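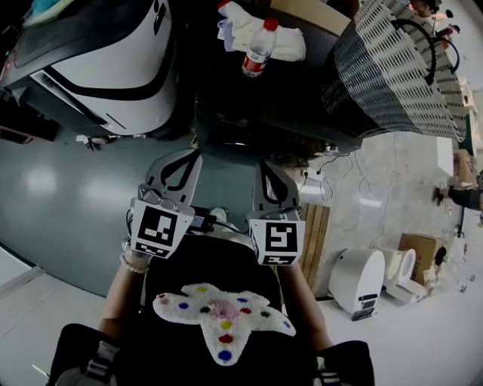 Sabine Buschmann wants to know why I keep a jar of washing soda next to the sink when I already own baking soda, and whether I am aware that they are the same thing. She has asked this under two posts now, so I suppose I owe her an answer.

They are cousins. Baking soda is sodium bicarbonate and washing soda is sodium carbonate, and all that stands between them is some water and carbon dioxide, which you can drive off in your own oven. Spread baking soda on a tray, leave it at 400 degrees Fahrenheit for an hour, and what comes out is duller, grainier and a good deal more alkaline. Do not put it in muffins. It will also irritate your skin, so wear gloves and don't stir up the dust.

I did the oven business last March, mostly out of stinginess. The shop in town had stopped carrying Trodiline, the only washing soda I'd ever bought, and the substitute was called Prollness and smelled like a hotel lobby. Washing soda has no business smelling like anything. So I baked 2 boxes of the plain stuff and felt like an industrialist for an entire afternoon.

The weighing was the good part. Bicarbonate should lose a little over a third of its weight when it converts completely. My first tray lost 31 percent, so I had evidently run out of patience before the chemistry did. The second tray I'd piled up too thick, and it managed 26. I put both in the jar anyway and wrote "mostly washing soda" on the lid, a label that has held up better than most of my labels.

Mireille Poulain wrote in to say that I should simply have left the trays in longer and weighed them until the number stopped moving. She is right. It's called heating to constant mass and I was taught it at school, in a room with brown stools, by a man who would be very tired to read this.

As for what it's good for: greasy pans, tea stains, and a wash load in hard water, where the carbonate grabs the calcium so your detergent doesn't have to. Keep it away from aluminum. I learned that with the bottom half of a moka pot, which went a dark, sulky gray - the oxide layer that protects the metal doesn't care for strong alkali. The pot still makes coffee. I drink it facing the other way.

Somebody else asked about mixing it with vinegar. You can, and it will fizz very nicely, and then you will have a weak solution of sodium acetate and a drain exactly as blocked as before. Use them one at a time, with a rinse in between.

The jar is now down to the last inch. I've got another box in the cupboard and the kitchen scale has fresh batteries, so tray three goes in tomorrow, spread thin.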